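Rondside Residents' Association
Minutes of the house meeting held in the Halliday Room
23rd February
Minutes by the Secretary

Present: nine residents, the Chair, the Secretary. Apologies were received from two residents of the top floor.

1. Minutes of the January meeting

Agreed as a correct record, with one change. Item 4 should say that the side gate is to be locked at night, and the word "daily" is to be struck out.

2. Matters arising

The gate lock has been oiled and now closes. The light on the back stairs is still out. The Secretary has reported it again and will chase.

The notice about bicycles in the hall has come down twice. It was agreed to put it behind the glass in the noticeboard.

3. Laundry room

Most of the evening went on this item.

a) Machines. Washer 2 has been repaired and is back in use. Washer 1 still stops before the final spin on the long programme. Residents are asked to use the short programme until the engineer from Prosora has been. The bill for washer 2 was £430, paid from the house fund, which leaves £2,000 in the account.

b) Drying. Five complaints since the last meeting, all to do with things left in the dryer. It was agreed that anyone finding a finished load may take it out and put it on the tiled top, folded where possible. One resident objected to other people handling her washing. This was noted, and she may leave a card on the machine with her flat number so that she can be fetched instead.

c) Folding and shelving. The shared towels for the guest room and the downstairs shower were discussed at length. At present they are put away in all sorts of ways and the cupboard door will not shut. The thick ones are the main trouble, as they take up twice the space if they are rolled. It was agreed that they are to be folded lengthways in three and then in half, edges in, and stacked with the fold to the front.

The blue and white stripes, laid on the white tiles and taken up by the edge:
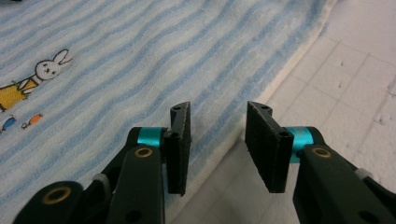
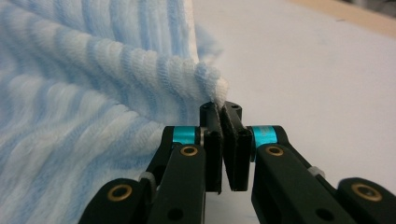

A resident asked whether the hand towels should be done in the same way. The feeling of the meeting was that they are small enough to be folded in half twice. Flannels go in the basket on the lower shelf and need no folding.

It was also agreed that nothing is to be put in the cupboard damp. Two bath mats had to be washed again in January after being shut in overnight. Mats are to go over the rail and stay there until somebody has checked the underside.

d) Softener. A proposal to buy fabric softener from the house fund was put to the vote and lost, five to four. Several residents said that it makes the towels less good at drying. Those who want it may bring their own.

e) Lint. The filter is to be emptied after each load. The Chair will fix a small bin to the wall beside the dryer — the old one has lost its lid and is to be thrown out.

4. Guest room

The room is booked for both of the next two weekends. Whoever has it is to strip the bed before leaving and take the sheets down. Clean bedding is on the top shelf. The spare pillow has gone missing and should be returned, no questions asked.

The curtain rail has been put back up with longer screws. A quote for new curtains from Nivovwood was thought too high, and the old ones will be taken up at the hem.

5. Any other business

The tap in the yard is to stay off until the frosts are over.

A request for a second clothes airer was agreed, if one can be had second-hand.

The meeting closed at 8.50 pm. The date of the next meeting will be put on the noticeboard.

Recent items
Minutes of the January meeting
Laundry room: rota and house rules
Booking the guest room
Bins and recycling at Rondside
Who to ring about repairs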